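How a Gripper Learns to Grab

Pick up a spoon. Well done. You have just done something that has kept grown-up engineers awake at night for years.

Your hand did a lot of work there and didn't mention any of it to you. It opened to the right size, got to the right place, closed, and stopped squeezing before anything got bent. A robot has to be given every one of those steps, and it will skip the one you forget.

At the Drostumach workshop, a shared space where people build things and argue about who has the good screwdriver, Wilmer Apaza and Eusebio Salazar have been building a gripper since November. A gripper is a robot's hand, only simpler. Theirs has two fingers. You have more, so you are already ahead.

Why only two?

Try it yourself. Tuck away your thumb's three best friends and pick things up with just your thumb and pointing finger. A pencil is easy. A sock is easy. A full glass of milk is a bad idea, so please take my word for that one. Two fingers can do most of the small jobs around a house, and every extra finger means more parts to break, usually right before dinner.

The fingers on this gripper end in flat pads. Flat pads are good at holding boxes, because boxes have flat sides too. Round things touch a flat pad in only a small spot, so they like to roll off and hide under the furniture.

Where is the rest of the robot?

There isn't one yet. The gripper is held by a person, who moves it around and does the thinking. It's a sensible way to begin. If the fingers can't get hold of something while a clever human is steering, a robot arm isn't going to rescue them. It also means the arm can be paid for later, and arms cost a lot of pocket money.
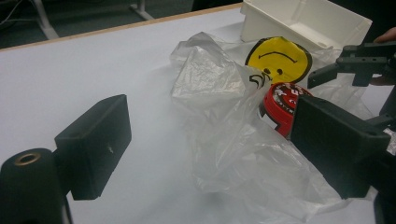 A red tin, a yellow face and one very crumpled plastic bag, with a gripper finger on each side.

A tin is a polite sort of object. It has the same shape on Tuesday mornings as it has at midnight. You can measure it once and be done.

A plastic bag has no manners at all. Push it and it squashes. Lift one corner and the rest turns into a new shape that it has never been before and will never be again. A clear bag is worse, because a camera looks straight through parts of it and sees shiny streaks where the light bounces off. Imagine trying to draw a ghost who won't sit still – that is a robot's day at work.

Things that sit close together are tricky too. Grab the tin and you may get some bag as well. Your fingers would feel the difference. A plain pad feels nothing, so somebody has to watch.

Try it at home

Ask a grown-up for two wooden spoons and one paper bag. Hold a spoon in each hand and lift the bag off the table using only the spoons. Then crumple the bag and try again. Eusebio's best score is 31 lifts in a row. Wilmer says he stopped at four because he was bored.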